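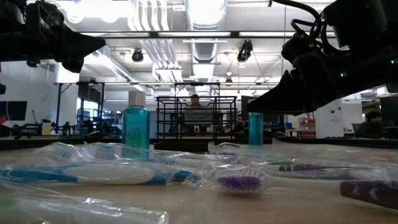 Sorting the Small Stuff: What Goes in a Hygiene Kit
Student project report, Jul 8, 2022

So this is my write-up for the summer project, and I'll start with the thing everybody asked me when I said what I was working on: yes, it really is a whole report on toothbrushes and wipes. My group (me, Shiyu Ye and Romain Besson) had to pick an everyday packing job and work out a better way to lay it out. We picked hygiene kits, the little bags people get when they show up somewhere without their own stuff. Umari, the place that hands them out near campus, was nice enough to send us their packing list and let us mess with it.

What we started with

The old list was one long column in no order that any of us could figure out. Toothbrush, wipes, socks, comb, then back to toothpaste. We did our first practice round straight off that list and it was chaos! Romain kept reaching across me, I kept losing my place, and we had to reopen 6 bags because we couldn't remember if the toothbrush had gone in.

The toothbrushes were the worst part, and I did not see that coming. The ones in clear wrappers slide around on a wooden table like crazy, and the plastic catches the light so you can't always tell which way a brush is facing. Colors turned out to be a bigger deal too. Blue and purple are easy to tell apart when they're side by side, but once they're in a pile you end up digging. Shiyu's idea was to lay them out flat in loose rows before packing anything, and I thought that would be a waste of time. It wasn't. I take it back, Shiyu.

Tall things, flat things

Our second try was sorting by shape. Flat things go up front where your hands are, and bottles and anything else that stands by itself goes behind them. It sounds so obvious written down, but we had it the other way around for two whole sessions and kept knocking bottles over with our elbows. With the bottles in back you can see everything over the toothbrushes, and you grab from front to back in one move.

We also fought (in a friendly way) over the wipes. I wanted them in the kit. Romain said a full canister is too big for the bag, and he was right, the zipper wouldn't close. In the end we moved wipes off the kit list and onto the table list, so there's a canister for the people packing to clean up with between batches. I keep it on the right, away from the open kits.

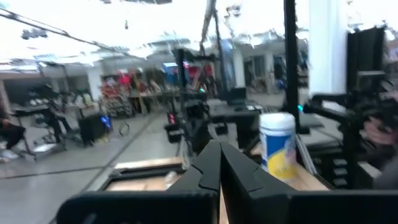 Suqin Tan read our draft and thought we'd given the wipes too easy a pass. Her point was that a table list needs its own spot on the page, or people will just drop the canister into a kit anyway, and she asked us to print the two lists on different colored paper. We did that the same afternoon — yellow for the table, white for the kit — and the mix-ups stopped, at least in our group.

The bigger test

For the last round we packed 100 kits with the new layout and the new lists. Gun-woo Yeon checked every bag at the end and found two without a comb, both from my end of the table (sorry). Everything else was in there. We didn't time the first round properly, so I can't say how much faster we got, and that's the main thing I'd fix if we did this over.

What's left

Umari wants to try the layout in August with their own people. Before that we still need to find a tray with a lip so the wrapped brushes stay put, and Shiyu is redoing the white list in bigger type.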